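4.3 Teaching a reach in the Zarnum simulator

Do this section before you plug in the real arm. Crashing a simulated arm costs nothing, and the simulated toaster has never once complained.

1. Open Zarnum and load the Kitchen Counter set.
2. Set the speed slider to 30. The slider goes up to 80, and you will be tempted.
3. Choose Free View and tilt until you are looking down on the worktop.
4. Drag the wrist handle towards the boxy appliance beside the toaster. Stop when the gripper meets its end panel.
5. Press Hold, then Save Pose. Give the pose a name you will recognise in July. "Test" is taken, probably by you.

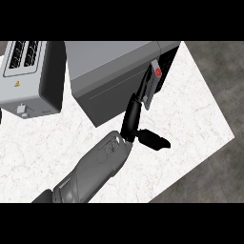 Fig. 8. Gripper against the right end of the appliance, seen in Free View.

Note: The view keeps its black bars at top and bottom on wide screens. Stretching the window will not shift them - Kerstin Nyberg at Gudport has tried.

6. Press Replay and watch the contact readout. If it climbs past 29, the arm is pushing when it should be touching. Go back to step 4 and be gentler.

CAUTION: Saved poses do not know where your own kitchen is. Measure your worktop and enter its height under Room before sending anything to a real arm.

If Replay stays greyed out, the pose was not saved. See section 4.5.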